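Quick one before I pack up for the night. December 7, 2020, and the front room is finally usable again. Gallery below, captions done in a rush so forgive the spelling.

Background for anyone new - we let out the Nildale flat furnished, and the last big list of things to sort was the front room. Folding tables instead of one big dining table (the old one never fitted through the door, long story, involved a saw). Cutlery. Cups. Somewhere for people to sit and eat that can be folded away after. Facundo Acuña did the lugging, I did the wiping and the fussing. Total spend so far 551, and that includes the van from Morbridge and a sandwich each.

## The tables

Two of them, matching. Marble-pattern tops, pinky grey with rusty veins, red-orange edging. Black metal legs. Came from the Milošević shop, the one behind the station, they had a stack of them by the till. I wanted plain white. Glad I lost that one, the pattern hides crumbs like you wouldn't beleive.

Magenta cup on the near one, chest of drawers and the long black TV cabinet at the back. Both of those are staying where they are, I'm not moving that cabinet twice.
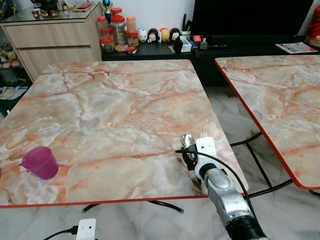
Okia wrote in to say folding tables are fine till someone leans on the end, and that the catch underneath wants checking every few weeks. Fair point. She's had hers since she was a student and says the trick is candle wax on the hinges, not oil, oil gets on everybody's trousers. Will try it. If anyone else has a view on wax versus oil put it in the comments, I'm all ears.

Also asked whether the two line up when pushed together. Nearly. There's a lip on one side, so don't stand a glass on the join.

## The cutlery

Right. Cutlery. I've gone plain stainless, no pattern, no coloured handles, nothing with a plastic bit that melts on the hob. Bought as one box, 28 pieces, and it all goes in the drawer nearest the kitchen door.

Did look at a nicer set. Heavier, brushed finish all over, lovely in the hand, and then I turned the box round and saw the price and put it back. Spoons go missing in a let flat. They just do. February I replaced four teaspoons and a soup spoon and never found out where any of them went.

Spoon face down, bowl shining away, and the prongs of the fork next to it. Spoon handle's a bit duller than the bowl. I like that, less polishing.

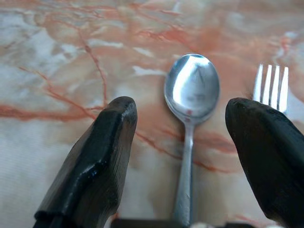 ## The floor

Last bit and the one I've moaned about most. Pale stone look all through, white with cloudy grey, and where it's the crazy paving sort the joints go off in every direction. Pretty. Murder to mop, you can't follow a line, you just go round and round till you've lost track of where you started.

What works - warm water, tiny drop of washing up liquid, flat mop, then a dry towel under your feet and shuffle. What doesn't - the steam thing. Left smears and took ages and I've given it to my sister.

Grout is off-white going pinkish in places. Old toothbrush job, one for the new year.
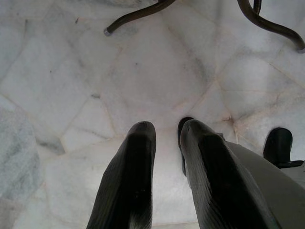 Felt pads are next on the list, for the table legs, before somebody drags one across and I have to hear it. The stick-on ones fall off after a month so I'm after the push-on caps, black if they do them. Facundo reckons he's seen some at the market and will have a look when he's next over that way. Also still to do: a lamp, a hook for the mop, and a second doormat. More pictures once the lamp's in.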